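여행용 소형 조리도구 관리 요령

숙소 주방을 쓰는 일정이라면 조리도구는 출발 3일 전까지 세척과 건조를 마친다. 수분이 남은 채로 파우치에 넣으면 이동 중 냄새가 배고, 코팅 팬은 손잡이 나사부터 녹이 슨다. 나무 주걱은 세워서 말리고 식용유를 얇게 바른다.

접이식 칼은 위탁 수하물에만 넣는다. 날은 마른 행주로 감싼 뒤 고무줄로 두 군데를 고정한다. 실리콘 용기는 뚜껑을 분리해 겹친다. 조미료는 7일치만 소분하고 용기마다 내용물과 날짜를 적는다.
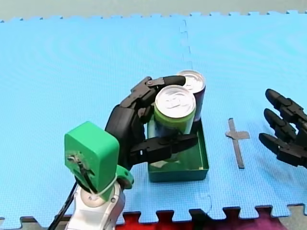
액체류는 용기의 80%까지만 채운다. 뚜껑과 입구 사이에 랩을 한 겹 끼우면 기압 변화로 새는 양이 줄어든다. 간장과 식초는 지퍼백에 따로 담는다.

현지 숙소의 전압도 확인한다. 소형 전기포트 중에는 110V 전용 제품이 있어 220V 지역에서는 쓸 수 없다. 변압기를 쓸 경우 정격 용량이 포트의 소비전력보다 커야 한다. 용량 2,000W 미만인 멀티탭에는 포트와 인덕션을 함께 꽂지 않는다.

귀가 후에는 파우치를 뒤집어 중성세제로 빨고 그늘에서 말린다. 석회질이 낀 포트는 물과 구연산을 넣어 한 번 끓이고 두 번 헹군다.

작성: Skye Lennox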